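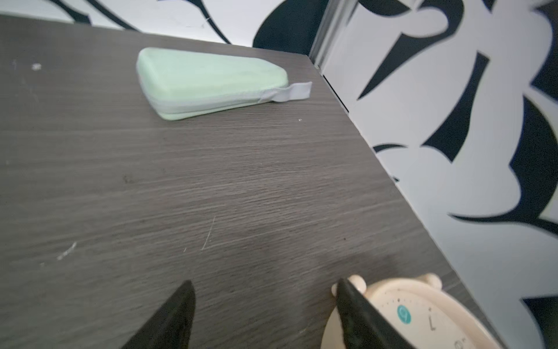 4.2 Checking finger alignment

Do this after fitting new fingers to the Husar gripper, and again every 2000 cycles.

1. Set the arm to Hold and wait for the status light to turn solid.
2. Open the wrist view in the Nitlow console. Both fingertips must be visible at the lower edge.
3. Set the opening to 16 mm. The tips should point toward each other at the same height.
4. If one tip sits higher, loosen its 2 base screws, reseat the finger and tighten.
5. Close fully, then open. If code 2403 appears, repeat step 4.

Note: Soft items such as pouches need the low force setting - see 4.5.

CAUTION: Move hard objects away from the fingers before step 5. A closing tip can scratch glossy casings.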